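Listley shoe box notes

Hi, I'm Shaimaa Bennani and I keep far too many shoe boxes. Listley is my little collection of notes and photos on how shoes go back into them: which one goes in first, which way the toes point, what the lid does while you work. 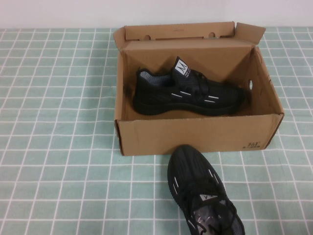

What's in the folder

- 600 photos, sorted by box
- 69 boxes, most of them plain cardboard
- notes.txt, my running comments (messy, sorry!)

The box in the photo up top is a brown 361° one with the lid hinged at the back, my favorite kind - you fold it up and it stays out of your way. One black knit sneaker is on its side in the box with the toe to the right, and its mate is still on the tablecloth.

How I label things

"In" means the shoe is inside the box, "out" means it's on the table, and "side" or "sole" is how it's resting. I went back and fixed 19 labels in March after mixing up left and right (I read them facing the box now).

Still to do

Boots! I only have 6 pairs and the tall ones never fit the way I want. The Dornell notes use my old labels too, so skip those for now.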